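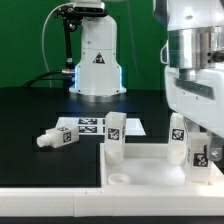 Fliseo planner: tag poses and tray tasks

On this page we collect pictures from our work on Fliseo, the planning software we write at Curnalico. Most of our days go to two things: finding where the objects are, and deciding from which side the gripper should come. The blocks carry square tags, so the perception part can stay simple while we test the planner. The printed sheet of markers on the table is our common reference for the camera and both arms.

Opening picture: three tagged blocks stand in the tray and one bottle-shaped block lies on its side at the left. For the planner, the lying block is a different problem from the standing ones. It has a tag on the end face and another on the top, and Fliseo combines both when the camera sees both. The small white cap in the tray has no entry in the object list yet.

The close arm is next to the blocks, and this is where collision checking matters most. In version 2 we made the safety margin smaller near the tray walls and kept it large everywhere else. Catalina Saavedra wrote this part.

Some notes for colleagues who want to repeat the test:

Our set of recorded start positions has 2858 entries. The planner finds a path for more than 1070 of them at the first try — the others need a second approach direction.

The time limit for one plan is 35 milliseconds. After this, Fliseo returns the best path it has, or a clear error.

Calibration files are kept in the Cokis folder, together with the tag sizes. Please do not edit them by hand.

Questions about the planner go to Vicente Rivadeneira. Page updated 17/01/2025.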